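3.2 Setting up and looking after the arm cell

Most papers give their hardware one paragraph and a diagram. We're giving ours a whole section, for the simple reason that the better part of our first spring went into it, and I kept wishing somebody else had written this down before I started. If you only care about the learning results, skip to Section 4. If you're about to bolt an arm to a bench and point it at zippers, stay a while!

The cell is one arm on one bench. We call it Rurov, after the name painted on the crate the base plate came in, and the name stuck well enough that it's in our log files and I can't get it out now. The arm carries a parallel gripper with two black fingers, and a small camera sits at the wrist looking along them. The controller lives under the bench. A second computer, which stores the wrist video and the joint readings, sits on a shelf at shoulder height (it used to be on the floor, where I kicked it twice in one afternoon).

The software that ties it all together is our own and goes by Pumetti. It's a fairly thin layer: it reads the joints, reads the wrist camera, stamps both with the same clock, and writes them out. I'll come back to the clock, which gave us a good deal of grief.

Fingers. We went through several finger shapes before settling. The first set had soft pads, which were lovely on mugs and bottles and hopeless on a zipper pull, because the pad swallowed the pull and we lost all feel for where it was. The set we use now has flat, hard inner faces and blunt tips. A flat face holds a thin metal tab nicely as long as the two faces meet squarely, and that last condition is where nearly all of the upkeep goes.

To check it, I close the fingers on a strip of plain printer paper and tug. If the paper drags evenly across the full width of the tips, fine. If one corner slides free while the other holds, a finger has rotated on its mount and needs to come off. We do this at the start of each working day and again after any hard contact. It takes no time at all, and I'm still the one who skips it when I'm in a hurry, and I'm nearly always sorry by lunch.

When a finger does need to come off, park the arm in the service pose first, with the wrist level and well clear of the bench. Take out the two mounting screws, wipe the seat with a dry cloth, and look for grit. Then put the finger back with the screws only started, close the gripper gently onto a flat gauge block, and tighten while it's closed. Tightening with the gripper open is what I did for the whole first month, and it's why the early sessions in our log have so many notes reading "pull slipped out sideways."

The tips get nicked. Ours pick up small chips from meeting the bench at a bad angle, and I used to swap a finger out for every one of them. I've calmed down. A nick on the outer body does no harm that we could measure. A nick on the flat inner face is another story and we dress it with a fine file, a few light strokes, then run the paper test again. When a face has been filed so often that it's visibly hollow against a straightedge, we retire it.

Wrist camera. The camera is mounted so that both fingertips stay in view at every opening width. That sounds obvious, and we still got it wrong: our first bracket lost the right tip whenever the gripper opened past the halfway point, and a policy trained on that footage behaved as if it owned one finger. The present bracket was made for us at Brillholm, the workshop down the road, and it has two dowel pins so that it goes back in the same spot after it's been removed. Before the pins, each removal meant a fresh calibration, and each calibration meant a grumpy morning.

The lens sits close to the work, so it needs to be focused close. We set it by putting a sheet of small print between the tips and turning the ring until the letters are crisp, then locking the ring with a dot of nail polish. Anything much beyond the tips goes a bit soft. We decided we could live with that, since the part of the picture that matters for a zipper is the last stretch before contact.

Exposure is locked too. We left it on automatic at first and the brightness would lurch every time a pale bench top came into view or left it, so the same case looked like three different cases in a single approach. Locked exposure does wash out the brighter parts of the bench, and I'd still take it over the lurching.

Bench. Pale surfaces and glossy cases are a tough pair. Glare moves as the wrist moves, and a streak of light near a thin edge can look an awful lot like an edge. We tried a matte black cloth, which photographed beautifully and bunched up under everything we set on it. In the end we went back to a plain light surface and moved the lamps. They now point at the ceiling. The room looks like a hotel lobby, but the streaks are a lot weaker.

We wipe the bench down between sessions. Crumbs and specks show up large at this distance, and early on I spent an embarrassing evening hunting for a tracking bug that came down to one speck the tracker had fallen in love with. Some specks come back no matter what, and we've stopped treating a spotless surface as a requirement. A model that can't cope with a speck isn't much use in anybody's kitchen.

Clock. Back to the grief. The joint readings and the wrist video arrive by different routes, and in our first setup the video ran 85 milliseconds behind. On slow reaches you'd never know. On a zipper it ruins you, as the recorded finger position is already past the pull by the time the picture shows contact. We fixed it in Pumetti by stamping at the source, and we check it weekly with a tap test: command one sharp downward tap on the bench, then compare the joint trace with the video. If the two disagree by more than 8 milliseconds we stop and restart both recorders before doing anything else. Restarting cures it most of the time. When it hasn't, the culprit has been the cable, and I now keep a spare taped to the underside of the shelf.

Cable wear deserves its own line. The wrist cable bends every time the arm folds, and the outer jacket on ours started to crack in April right where it leaves the forearm. We added a loose loop there with a soft strap, loose enough to take a full turn of the wrist. I check the strap by eye every morning and replace the cable after 100 sessions whether it looks bad or not.

Close work on cases. Of all the objects in the set, zippered cases ask the most of the cell, and we use them as our acceptance check after any repair. A case has a rounded body, so there's no flat side to register against, and the interesting parts (the pull, the teeth, the lip of the opening) are all small and all near each other. If the fingers are square, the bracket is seated, the focus is right and the clock is honest, the approach to a case looks calm in the log. If any one of those is off, it shows up there first. I've come to trust it more than the calibration score, which can look perfectly happy on a cell that can't pick up a thing.

What I look for in the wrist view is pretty plain. Both fingertips should be in view and reasonably sharp. The teeth should read as separate little bumps wherever the zipper comes near the tips. And when a pull is in view, it should line up with the space between the fingers before the arm makes its last move, as correcting sideways at the very end tends to bat the pull away. Figure 4 has two views from one such check. 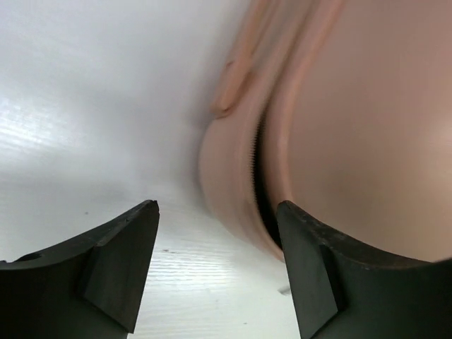
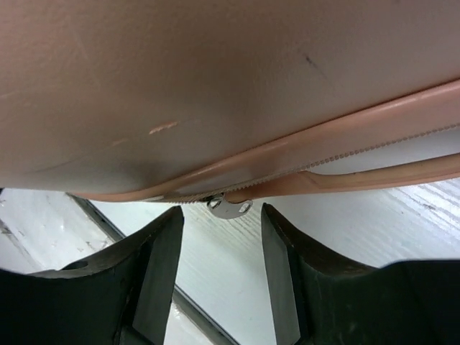 Figure 4. Wrist camera views at a pink zippered case, both with the fingers open. First view: the seam is parted near the right finger and the case surface is nearly featureless. Second view: the metal pull hangs just above the gap between the fingertips, with the zipper teeth running off to the right.

A quick note on spares, as I get asked. We keep one full set of fingers, one bracket, and the cable I mentioned. Mounting screws are a standard size and we buy them by the bag. The Bermúdez group runs a near copy of this cell with a different arm, and their finger mounts take our fingers after a little filing, so the recipe seems to travel. Their lamps are in different places and their bench is darker, and they had to redo the exposure from scratch. The drawings and the check sheet we use each morning are in the supplement, in the version dated 13 July 2025. Older copies have the wrong order for the finger screws, so please don't use those.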